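FOR IMMEDIATE RELEASE

Ledwood Is Rich and Stiltholm Is Not, New Atlas Confirms, With Maps

STILTHOLM, April. Residents of Stiltholm have long suspected that the people across the river in Ledwood have more money than they do. A new atlas of household income, published this month by the regional research office Memon, confirms the suspicion in 200 pages and a fold-out legend.

The Memon Atlas of Local Income divides the two towns and the farmland between them into 3803 small map cells, each colored by what the typical household in it takes in over a year. The palest cells are the poorest and the darkest are the richest. Ledwood, viewed at arm's length, looks like a spilled cup of coffee. Stiltholm looks like the saucer.

The difference would be less interesting if the two places were far apart. They share a river, a bus line, a hospital and a set of opinions about each other. A person can walk from the darkest cell in the atlas to one of the palest in 40 minutes, provided the footbridge is open, and the office notes for the record that it was closed for much of the period under study.

Most published income figures treat the whole region as one unit. On that basis the region is comfortable, sitting close to the national middle and giving no one cause for alarm or for funding. The average is correct. It describes a household that lives more or less in the river.

Where the money sits

Ledwood's advantage has a dull and durable source. The rail yard was built on its side, the insurance offices followed the rail yard, and the people who worked in the insurance offices wanted houses on a hill. The trains have mostly gone and the hill has stayed. Six of every ten dollars earned in the mapped area are now earned by people who sleep in Ledwood, although a good share of that money is made at desks in Stiltholm, where the rents are lower and the parking is free.

Stiltholm, for its part, grew up around the canneries and a boatyard, on ground that floods. Its name appears in old survey notes long before the first cannery and is thought to refer to the houses, which were sensibly put on posts. Later builders left out the posts. The atlas shows a pale strip that follows the old flood line so closely that the mapping team checked twice for an error in the software.

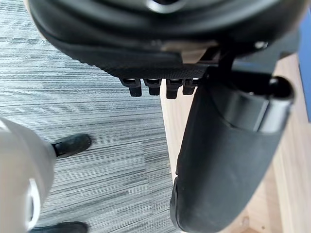
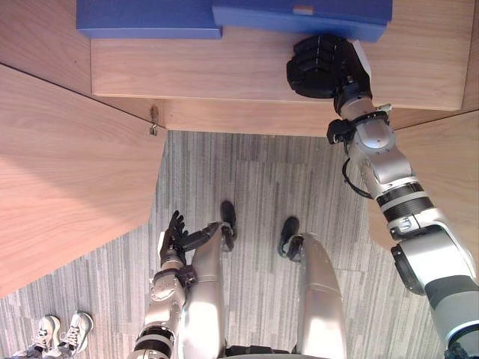

The farmland between the towns gets its own chapter, and its own headaches. Farm income jumps from year to year, and a family with a fine orchard and a bad spring can look poorer on paper than the students renting its spare room. Memon has used a three-year average for every rural cell. Farmers who read an early draft called this an improvement and then said the numbers were still wrong, in different directions.

Not every surprise in the atlas favors the usual side. The east end of Ledwood, which has the town's tallest trees and its most carefully worded street signs, turns out a good deal paler than its reputation. Many of its households are retired couples with large houses and small pensions. Two blocks behind the old Stiltholm boatyard, meanwhile, a cluster of dark cells marks the welders and marine electricians who never left, and who can charge what they like.

The widest gap within a single school district is found in neither town. It belongs to the crossroads settlement of Clemik, where a row of lake houses faces a trailer park across one county road. Clemik has its own single-page map in the atlas, printed at a larger scale so that the road can be seen at all.

How the maps were made

Memon combined tax tables, the most recent household survey and county property rolls, then smoothed the result so that no single family can be picked out of a cell. Cells with too few households were joined to a neighbor. Readers who believe they have found their own house are kindly reminded that they have found their own house and several others.

Income is only part of the story. The atlas does not measure wealth, which would make Ledwood darker still, or debt, which might lighten it. It does not adjust for unpaid work, home-grown food or the price of a haircut, which runs well higher on the hill. A chapter on commuting explains how people carry income across the river every evening, and why a town can be full of jobs and short of tax revenue at the same time. It is the longest chapter and, according to the office's own reviewers, the one most in need of an editor.

The atlas makes no recommendations. Earlier reports from the office made several, all of which were warmly received by both town councils and placed on shelves. The present volume simply sets out where the money is, in the hope that arguments over bus routes, school levies and the footbridge may at least begin from the same page. Page 3, for those who wish to skip ahead, is the overview map.

Both councils have been sent copies. The Ledwood council has asked whether the color scheme could be reversed in future editions. The Stiltholm council has asked for more copies.

Public presentation

Memon will present the atlas on Saturday at 10 a.m. in the reading room of the Stiltholm library. Large wall maps of both towns will be on display, and staff from the mapping team will answer questions about methods, boundaries and missing streets. A second showing in Ledwood is planned once a free room can be found there. Admission is free. Visitors coming from the Ledwood side should check the footbridge before setting out.

Availability

The printed atlas can be ordered through the Memon front desk or picked up at the presentation. Libraries and schools in the mapped area may request one copy each at no charge. The cell-by-cell tables are available as a download for anyone who would like to draw a different set of maps, and the office expects that Ledwood will.

About Memon

Memon is a regional research office that studies income, housing and land use in the Ledwood and Stiltholm area. Its previous publications include a study of seasonal work in the orchards and a short history of the ferry. Its offices are in Stiltholm, where the rents are lower.

Press contact: Memon, publications desk. Review copies and print-quality map files on request.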